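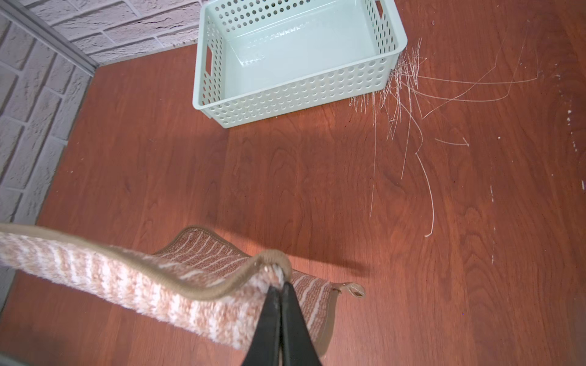

Why do small flats echo so much? Bare walls and hard floors bounce every sound straight back at you, and there's not much soft stuff in between to soak it up.

Right, hello! (Wait for the latecomers, pause, water.) I moved into my place in Dodelberg in February, and on the first night I dropped a spoon and it rang like a church bell. Ask who's had the same. Then the clap test – get everyone to do it, it's daft but they love it.

Next bit is what I tried. Curtains first, thick ones, right down to the floor. Then books, 446 of them, all on the wall I share with next door. Big change! Cushions did very little, sorry.
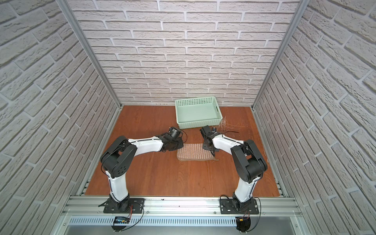

Slide 6: brick-patterned walls, wood floor

Mention the Zester handout by the door, then questions. Keep it under 20 minutes this time.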